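How to prepare a robot demonstration for visitors

At Jusenside we open the Ulix workshop to visitors every November. These steps are what we learned from the toy kitchen demonstration.

Step 1. Choose a task that people understand from far away

Our arm moves toy vegetables between the stove, the sink and a plate. Children know at once what should happen, and they like to guess where the carrot will go.

Step 2. Make a border for the work area

We put low cardboard walls on the stove and fix the edges with black tape. A toy which rolls stays then inside the reach of the gripper — before, we lost many of them behind the table. Leave the burners open, so the visitors still see a stove.

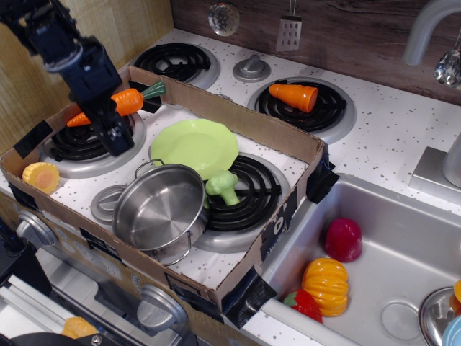

Step 3. Practice with the real program

Run the full round at least 24 times on the day before. Set the speed low. Ours needs about 5 minutes for one round, and this is slow enough to explain each move while the arm is working.

Step 4. Plan the stop

One person from the team stands always next to the stop button. Show the button to the group before you start, and ask them to stay behind the line on the floor.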